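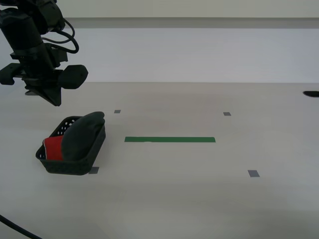 **Claltov, Atbridge site: robot cell attendants, folding line**

Need people for July start. Both shifts.

What the job is now: arm picks the cloths out of the basket and lays them out, you run the cell. Load baskets, clear jams, re-stick the floor and table markers when they lift, log every stop. Hand sorting is down to one bench (Katayama orders only) and rotates, so noone is on it all day.

What's changed: less bending, less lifting. More screen time, more waiting, more noise from the alarms. Hourly targets are per cell, not per person. Current sorters get first pick of shifts, same pay grade, 40 hours paid training.

You: OK on your feet, can read a fault code, will hit stop without asking first. No robot experiance needed. Folding or laundry work a plus.

$2,000 after your first six months.

Apply at the front desk or ask for Saodah Wijaya, ext. 281. Closes June 6, 2021.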